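Ticket 1312: left arm stutters partway through sorting demos
Opened by: Asif Abbasi
Station: Montoya

Hi all, and sorry for the long note! I'm collecting the small-object set for Surska, and the left arm keeps hitching on its way down to the pick. It showed up in 6 of the 37 episodes I recorded, always the left one, and I'd hate for the model to learn that little hiccup as if it were part of the job.

I've left the objects and the two bins where they were for now, with the left gripper over the green piece.

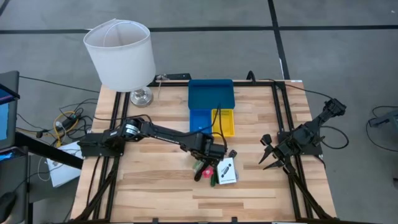
Update, 3:40 pm
Reseated the left arm's connector and restarted the recorder (thank you, Fumton folks, for the quick reply). I ran 18 more episodes and they all look smooth to me. The hitchy ones are tagged "exclude", so please don't train on them yet. Leaving this open overnight, just in case.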